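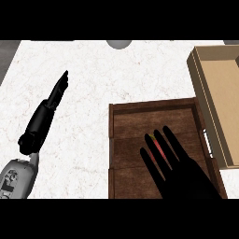 3. What the Wendstead sermons say about knowing

Figure 2. Two robot arms over a marble countertop (simulated rendering).

I came to the Wendstead sermons expecting to be bored, and I should admit that up front. My plan was to read a handful, find the usual complaints about clever people, and get back to my chapter on Tuominen. Instead I spent most of May with them, because the preachers kept doing something I hadn't seen anyone write up: they argued about doubt as if it were a kind of work (their word, used again and again), and they thought you could be good or bad at it.

The collection holds 100 sermons, and I ended up using 64. The rest are funeral addresses or harvest talks that don't touch the question, though a couple of the harvest ones are lovely and I was sorry to leave them out. I read each one twice, first straight through and then with a pencil, marking every place where the preacher says how a person comes to know anything about God.

What jumped out first is how little these men worry about proof. Tuominen, in the lectures, wants a chain of reasons that starts from nothing and ends at a creator. The Wendstead preachers start from trust and work outward. One of them compares the skeptic to a man who won't sit down until he has tested every chair in the county! I laughed, but there's a real argument in there. If testing has to come before any trust at all, then the tester has to trust his own testing, and he's already sitting down somewhere.

Isabelle MacDonald has put it to me that this is just the old circle, faith vouching for faith, and that a philosopher would be right to complain. I go back and forth on this. Some of the sermons do run in a circle, and number 17 is so tight a circle that I gave up trying to draw it. But the better ones say that everybody's reasoning leans on something it didn't produce, the unbeliever's too, and then ask which leaning place holds up over a whole life. You can disagree with that (Ravinder Dhillon does, cheerfully and at length) and still see that it isn't the same move.

The second thing is sin. I'd assumed it would come in as a scolding, and mostly it comes in as an account of attention. We miss what we don't want to see. Tuominen treats error as a slip in the steps, so his cure is better logic, and the preachers' cure is repentance followed by another look. I don't think the two cures rule each other out, and I'll come back to that in Section 4 when I get to the Grastano letters.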